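Search the Help Center
Enter a ticket number or keyword

Ticket 1488 – Duplicate and missing participant records, Druncombe Stature and Earnings Survey
Status: Resolved, under observation
Opened by: Gladys Magesa, Survey Operations
Assigned to: Research Data Support, Barkusgate

Last updated: February, 4:20 p.m.

Summary of the request

The survey team reported that participant totals in the Nustitz questionnaire system did not match the totals in the analysis file for the second wave of the Druncombe survey. The second wave asks adults who took part as teenagers to report their current height, occupation, household income, and answers to a short set of questions on self-confidence. The system listed 1488 completed questionnaires. The analysis file held 20 fewer.

Ms. Magesa asked that no further income tables be released to the authors until the difference was explained. Support agreed, and the export folder was set to read-only the same morning.

Initial checks

Support first confirmed that the team was working from the current export. The date stamp on the file was correct and the column headings matched the codebook. A fresh export was run and produced the same total as the earlier one, which ruled out an interrupted download.

The missing records were then compared with the full list by participant number. All of them came from interviews conducted by telephone. No online questionnaire was affected. The interviewers had entered height in feet and inches, as the telephone script instructs, while the online form converts height to inches before the record is saved.

A review of the import rules showed that the height field accepts numbers only. Entries typed with an apostrophe or a quotation mark were rejected, and the whole record was dropped with them. The import log noted each rejection, but the log is written to a folder that the survey team does not have permission to open. 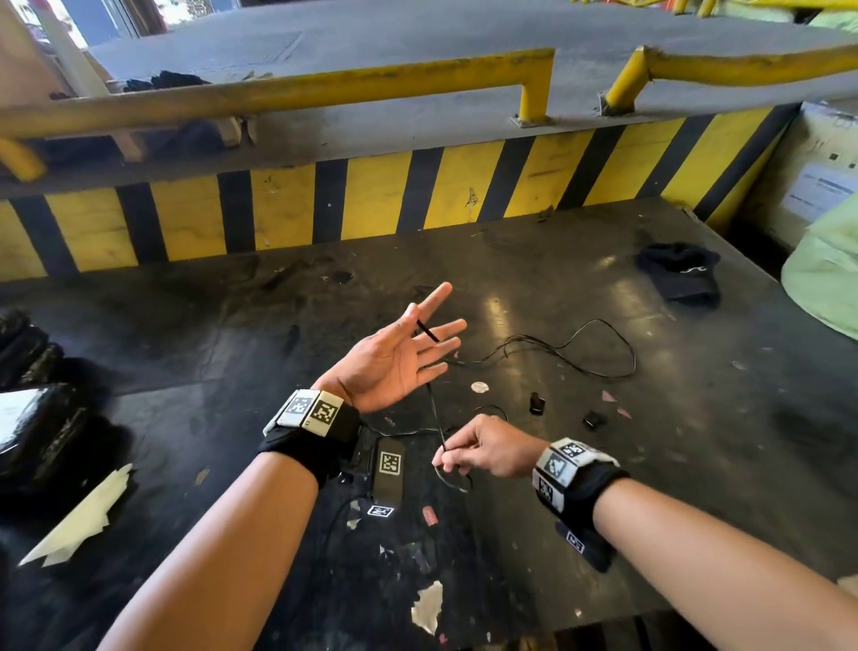
Most telephone interviewers use the separate boxes for feet and inches and were therefore unaffected. The rejected entries were traced to 2 interviewer accounts that still had the older version of the form, in which height is a single open box. Both accounts should have been moved to the new form before the second wave began.

Action taken

The older form was withdrawn and both accounts were moved to the current version. The rejected records were recovered from the raw submissions, and the heights were converted to inches by script. Ms. Magesa's team compared each converted value with the interviewer's notes and approved them all. The import was then repeated, and the analysis file now agrees with the questionnaire system.

Second issue found during review

While the totals were being checked, support noted that 8 participants appeared twice. Each had begun the questionnaire online, stopped before the income section, and later completed it by telephone. The system had marked both entries as complete. The survey protocol states that the later entry is to be kept when the earlier one is unfinished, and this rule was applied. The earlier entries have been archived and may be restored on written request.

The removal of these entries lowers the number of completed questionnaires in both places. Any draft that cites the original total should be corrected before it is circulated.

Note on the Farouk scale

The team also asked whether the self-confidence scores needed to be recalculated. The Farouk scale is scored within each record and does not draw on the group average, so existing scores stand – only the recovered records required scoring, and this was completed with the import.

Outstanding items

Survey Operations has requested read access to the import log folder. The request is with the data access office and is tracked separately.

The export folder has been reopened for editing. This ticket will remain under observation until the next scheduled import has run without rejected records. Replies should be added to this ticket and should quote the ticket number in the subject line.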